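Table trash, part whatever

Hello again from the small end of the cleaning world! February has been a long one over here, and the Clullix newsletter is late, because I spent most of my writing time rearranging the spice drawer and then putting it all back the way it was. There are now 1,462 of you reading this thing, which still makes me want to go lie down, and going by my inbox a good portion of you are annoyed about the same subject. Takeout tables. The table after lunch, when everyone has eaten and drifted off and what's left is half food and half garbage and you can't tell which from the doorway.

I got going on this after a long email from Czesław Głowacki, who reads every issue and disagrees with most of them (hi, Czesław!). His complaint was that I always write about kitchens, as if people eat in kitchens. He eats at his desk. His daughter eats at her desk. He wanted to know what you're supposed to do when the crumbs land on a desk mat and the nearest trash can is down the hall, and he used the word "supposed" four times, so I figured I'd better get on it.

First, the mat. I used to be against eating on a desk mat and I've come all the way around. A big dark one catches nearly everything, you can see at a glance where the mess stops, and if the middle of the table is covered you only have to worry about the wood at the edges. Mine is a Virnora that I bought for the sewing machine and it has never once been under the sewing machine.

Second, and I will keep saying this until somebody stops me, lay your eyes on the table before you lay your hands on it. I mean stand there for a second. Sort it in your head into what gets eaten later, what gets washed, and what goes. Cherry tomatoes in a clamshell are tomorrow's lunch. A tub of something pale with the lid on might be, too, depending on how long it sat. Crayfish shells are going outside tonight, no discussion, I don't care how cold it is. The blue and white paper cup lying on its side is in every one of these, and so is a clear plastic cup, and I'd start with those two every time.

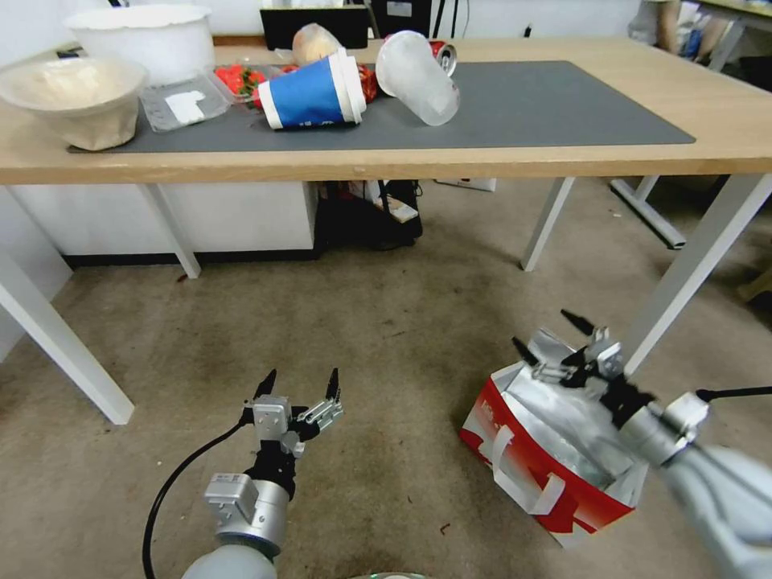
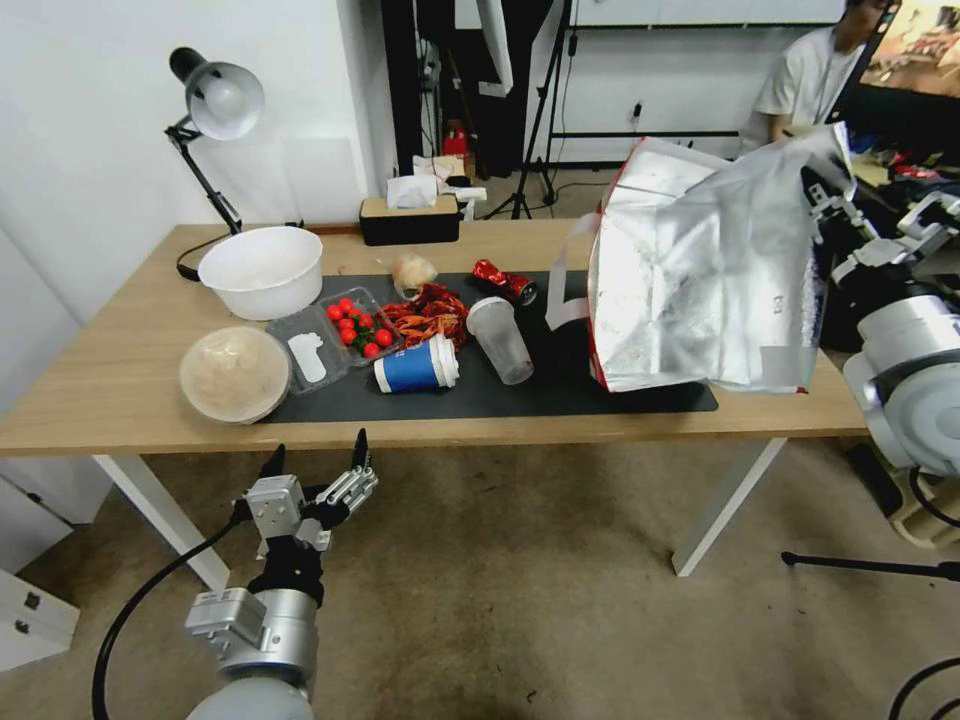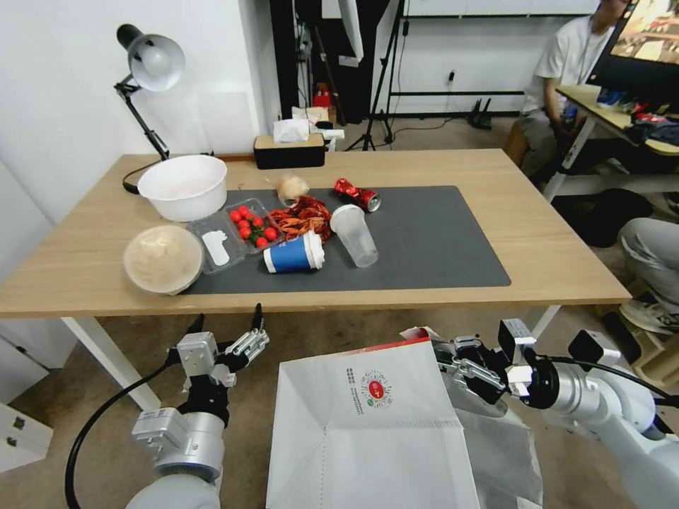
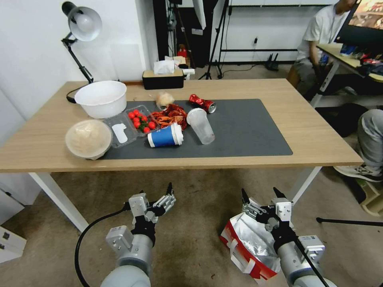
Why cups first? They roll, for one thing, and there's nearly always a last half inch of something in the bottom that will find the one gap in the mat. Empty them before they go in the bag, too. I skipped that step exactly once in my old apartment and the elevator smelled like iced coffee for 2 weeks. Cans next, same treatment, a quick tip over the sink and into the recycling if your building takes it.

Then shells, peels and anything crinkly. Shells go in their own little bag with a knot in it, inside the bigger bag. My mother wrapped hers in newspaper and kept the package in the freezer until trash day, and I thought that was the most embarrassing thing in the world until I had my own trash can in July. If you cook with dried chilies or onions, keep your hands off your face until you've washed them – you'd think I'd have learned this by now.

About bags. A lot of you wrote in last time about the silver insulated kind that delivery places send, and whether to keep them. Keep 2, tops. They're great for bringing ice cream home and they fold flat if you press the air out, but a closet full of them is just a closet you can't use. Paper bags I open up and stand on the floor next to the table while I'm clearing, so that by the end the bag is the trash can. Check the bottom first for grease. If it's see-through down there, it won't make it down the hall.

Spoons! Czesław asked about plastic spoons specifically. I wash mine and put them in the picnic box and I'm aware that the picnic box now has more spoons than we have friends. Nowakowski, the little hardware place near me, sells a drawer divider that fits them, if you're the same way. I use the narrow one from Nudis because it was on sale, and it's fine, though the end piece pops out when you open the drawer fast.

Save the washing for last. I like having one big plain bowl parked at the back of the table from the start, and everything that needs soap goes into it as I come across it, lids included, then the bowl itself gets carried to the sink and becomes the dishpan. One trip. The tissue box stays on the table the whole time (I've tried paper towels, but tissues are already there and I'm lazy), and the very last thing is the mat. Lift it by two corners, fold it in on itself and shake it over the tub or outside, then a damp cloth on both sides. Do the wood while the mat is off. Don't put the mat back until the table is dry or you'll get that cloudy patch, and please don't write to me about mayonnaise and wood polish again, I tried it and my desk smelled like a sandwich.

A couple of odds and ends. The stain chart some of you asked for is getting there, I'm stuck on soy sauce. If you've got a good way to clean a fabric lampshade without making a ring, send it over, I'll print the best ones. And Czesław, the hallway trash can question is going to need its own issue, so sit tight until next month.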